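Work and Automation, Unit 2 handout
Arnulfo Cuervo
Last updated: October
Print this page | E-mail this page

Okay, so last time we ran out of clock right when it was getting good, and I promised I'd write up the rest. These are my notes cleaned up a little (only a little, sorry). Read them before section and bring the worksheet from Unit 1, the one with the task inventory on it.

We left off at the Markdale sorting hall. Quick reminder for anyone who missed it: Markdale takes in drink containers from offices and schools, and for years the whole job was people at a belt, picking by hand. I worked a summer in a place very much like it before grad school, and I can tell you the picking itself is the part everyone pictures, and it's maybe the part I remember least. What I remember is my shoulders, the smell of old soda, and Rawiri Halliday, who ran our line, yelling over the noise that somebody had put glass in with the plastic again.

When the arm came in at Markdale, the managers wrote down the job as one line: "sort containers by material." That's the task the arm got. Look at your task inventories, though! Most of you listed a dozen things for a job like this one, and you were right to. People on the line pulled out the bag with the dirty diaper in it. They noticed when the cans were coming in full, which meant a vending company was dumping expired stock. They trained the new kid. They swapped places when somebody's wrist was acting up. None of that was in the one line, and somebody still has to do it.
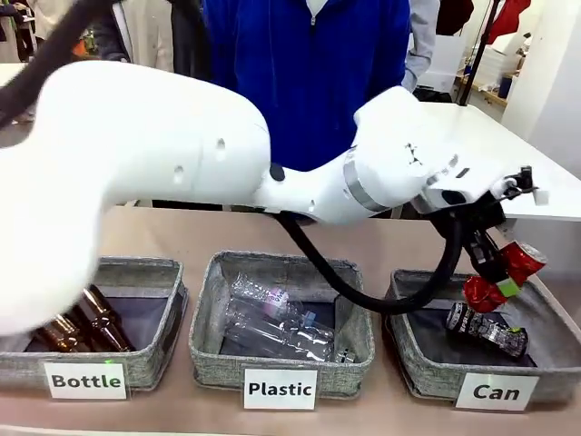
So the question I want you to chew on is who picks up the leftovers. At Markdale it went to the people who used to be pickers, and their new title was "cell attendant." Same building, mostly the same crew. Their day changed a lot, though. They empty bins, they clear jams, they decide what to do with the weird stuff (a can with a straw jammed in it, a glass bottle still half full of something). One of them told me she used to be tired in her arms and now she's tired in her head, because she spends the shift waiting for something to go wrong. Write that down, it comes back in Unit 4 when we get to monitoring work.

Pay is the messy part. The pickers had been on a piece rate, with a bonus once you passed 600 items in an hour. You can't pay an attendant that way. Markdale went to a flat hourly rate, and if you were a slow picker that was a raise, and if you were a fast one it was a cut. The fast ones were also the ones with the most years in, so you can guess how that staff meeting went. I don't think the managers were being sneaky, by the way. I think they hadn't thought about it until the first paychecks landed.

Compare that with Arboleda, which is the second case in your reading. Arboleda put in pretty much the same kind of setup, but they gave the crew almost 20 shifts of paid time beforehand to try it, complain about it and move things. The crew asked for the bins to be low enough to lift out without twisting, and for big plain labels that a brand-new person could read from across the room. Small stuff! It doesn't show up in any sales brochure. But people there talk about the robot as "ours," and at Markdale they mostly say "theirs," and I find that difference really interesting.

One caution. Two sites is two sites. Please don't write me a paper that says training time fixes everything. Arboleda was also hiring that year and Markdale wasn't, and it's a lot easier to like a machine when you aren't worried about your hours.

A few words you'll need, since they got mixed up in the discussion:

Task: one piece of the work, like putting a can with the other cans.
Job: the whole bundle of tasks one person is paid to do.
Residual work: whatever is left in the bundle after a task gets automated, plus anything new the machine brings along with it.

For section: pick a job you've had yourself. Babysitting is fine, the dining hall is fine. Take one task out of it and hand it to a machine, then write a page on what's left and who ends up doing it. Be specific about breaks, pay and who you'd talk to all day. Musta and Usard are in the optional reading if you want a warehouse and a bakery to compare against, and the Usard one is short.

I'm in room 2087 most afternoons until 4, and the door sticks, so push.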